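3.2 Collecting demonstrations at the sink

We were excited to take Caldeira, our whole-body imitation policy, out of the tabletop setting and into household tasks, and laundry by hand turned out to be a wonderful place to start. Cloth folds over itself, hides its own corners and never lands the same way twice, so every episode teaches the policy something new!

All demonstrations were gathered by teleoperation with the Ilto interface between April and the data freeze on 2020-11-01. The full set holds 2,167 episodes, of which 600 use a garment in a bathroom basin. Operators practiced for 40 episodes before any of their data was kept. We asked them to work at their own pace and to leave failed grasps in, as recoveries are some of the richest moments we have (see Section 5.1). Episodes were stored in the Proturar format, with joint positions, commands and video on a shared clock.

A fixed camera covers both the robot and the vanity, so that arm reach and stance can be studied together. Figure 4 shows the right arm working on a dark navy cloth in the basin, with the fingers pressed into the fabric and the knees slightly bent. 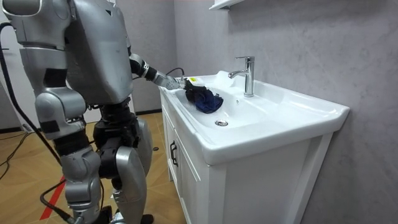
Figure 4. Cloth handling in the sink basin.

One early reader of the draft asked whether leaving failed grasps in would simply teach the robot to fail, and suggested that we train a second policy on clean episodes only. We liked the idea a lot and ran it. The comparison, trained with the Sturatard codebase, is reported in Section 5.3.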